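# Keep the old tower one more year

In my office there was a small discussion in January about what to do with our desktop computers. They are black towers, they are heavy, and they stand under the desks where everybody kicks them. My colleague Abhishek Bhatt wanted to send all 12 of them to the recycler and buy thin machines from Hviid, the ones which are glued and have no screws on the outside. I was against this, and I want to explain why, because I think the question is bigger than our office.

I learned computers by opening them. My uncle had a repair counter in Alelmont, and I was allowed to sit behind it after school. He gave me a screwdriver and a dead machine and said, take it apart, but put every screw in the lid of a jar. After one month I knew what was a power supply and what was a memory module, and I had never read a book about it. The inside of a tower is a good teacher. The parts are large enough for the hand and each has its own place.

When I say this, younger people are polite with me, but I see they think I speak about old romance. So let me speak about money. A used memory module costs less than our office lunch. A used drive is not much more. Last winter I changed the memory in 5 of our towers in one afternoon, and the complaints about slow programs stopped the next day. For the Hviid machines the memory is fixed to the board. If you bought too little at the start, you must live with it or buy again.

I accept that the towers have weak points. The processor socket is delicate, and one careless finger can finish the board. The cables are never as long as you wish.

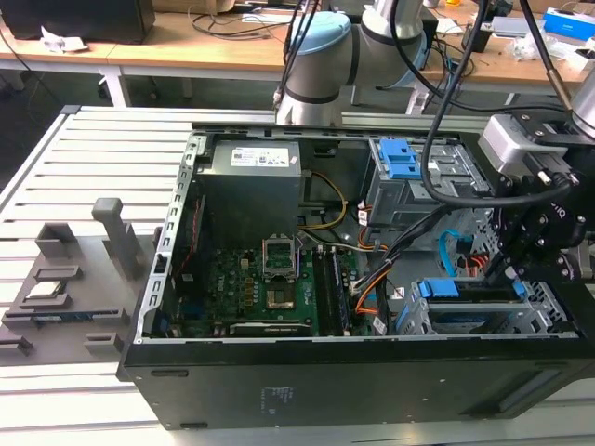 *A desktop tower on its side with the panel removed. The processor socket is open and empty, and the blue parts on the right belong to the drive caddies.*

Still, I look at such a machine and I see decisions that were made in favor of the person who will repair it. Somebody chose to make the drive latch bright blue. In a black and gray case the eye goes to it immediately. It is a small kindness from an engineer I will never meet, and I would like to see more of it in the things we buy now.

Abhishek has a good argument about electricity, and I must be fair to him. He measured one of our towers at 100 watts during ordinary work, and the new machine uses much less. I do not have a perfect answer. Our towers are switched off at night, and making a new computer also takes energy, but I cannot give him the exact sum.

Dede Odoi, who manages our budget, asked a more practical question: who will do the repairs when I am not in the office? This one made me think longer. My proposal is that two people learn it, with a broken tower on the table and a jar lid for the screws. We set aside 200 dollars for used parts. If the money is finished before the year is finished, I will help Abhishek to carry the towers down to the van myself.

For now they stay under the desks. I have asked only that we stop kicking them.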